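Clendside Home Help > Kitchen > Dishes and Drying

Wooden dish rack on a cloth: where do cups go, and can plates dry in a woven basket?

Posted by rackandruin_uv
Viewed 3,249 times

I moved into a small place in Uvberg in August and the kitchen has no drainboard and no dishwasher. I bought a light wooden rack with pegs, and I already had a round woven basket that used to hold bread. I put both of them on a green cloth next to each other and I've been using the basket for whatever doesn't fit on the rack.

Two problems. Plates are fine on the rack, but cups are not. If I put a plastic cup over a peg it leans, and if I stand it between the pegs it falls when I take a plate out. Second, the basket has a coiled inside and a loopy open rim, and I don't know if it's a bad idea to lean wet plates in it. It's plastic strands, so it won't rot, but water sits in the bottom.

Also the cloth won't stay flat. It bunches up into a ridge near the rack and then the rack rocks. Should I get rid of the cloth and buy a proper mat? I'd like to keep what I have if it can work.

Green cloth, woven basket and wooden rack, both times. 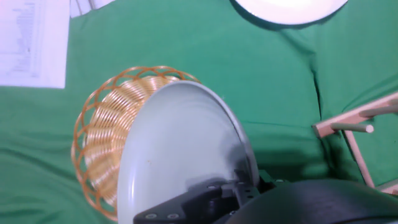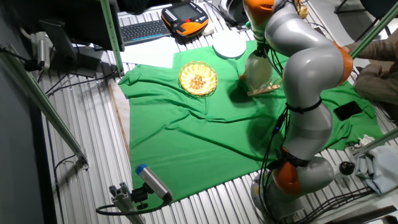 Replies (3)

pegboard_kitchen
Helpful: 2,564

I've used a wooden peg rack for years, so I'll take these in order.

Cups. A peg rack is made for flat things. A light plastic cup can go upside down over a peg if the peg is tall enough to reach well inside it, and it will lean a bit, and that's fine as long as it drains. If it keeps falling, put the cups at the end of the row and the plates at the other end, with an empty gap in between. Take the plates out first. Heavy mugs shouldn't go on pegs at all. Put those upside down on the cloth with one edge propped on a spoon handle so air gets in.

Basket. I wouldn't put wet plates in it. The open rim lets air through but the coiled part holds water against the bottom plate, and you'll find a ring there after a few days. Use it for things that are already dry. Mine holds fruit. If you have to drain something in it, fold a dish towel in the bottom and change the towel every day. Wash the basket in warm soapy water and go between the coils with an old toothbrush.

Cloth. Keep it, but fold it in half. A single layer slides and a folded one mostly doesn't. Pull it tight toward the edge of the counter before you set the rack down, and put the rack down last. If your counter has grooves or ridges, lay a thin board under the legs of the rack. Hang the cloth up at night or it will start to smell.

Check the wood every so often too. If the ends of the pegs turn dark, let the rack dry out for a full day, then rub in a little food-safe mineral oil.

villanueva_flat3
Helpful: 41

just buy a mat. I got a Kultidano one from the store on Villanueva and it has a lip so the water stays put. cloth is always going to wrinkle

doesn't do anything for the cups though, I dry those by hand

sinkside
Helpful: 118

Agree with the first reply except for the spoon handle, which I could never get to stay. I use a cooling rack from a baking set, the kind with short feet. Cups go on it upside down and it slides behind the dish rack when I need the counter.

On the basket, it depends how wet the plates are. If you shake them off and wipe the back, leaning one or two against the rim for ten minutes won't hurt anything. Leaving a stack in there overnight is what causes the ring.

Related threads
Getting water marks off a light wooden rack
Folding a drying cloth so it fits a narrow counter
Cleaning between the coils of a woven basket (3,497 views)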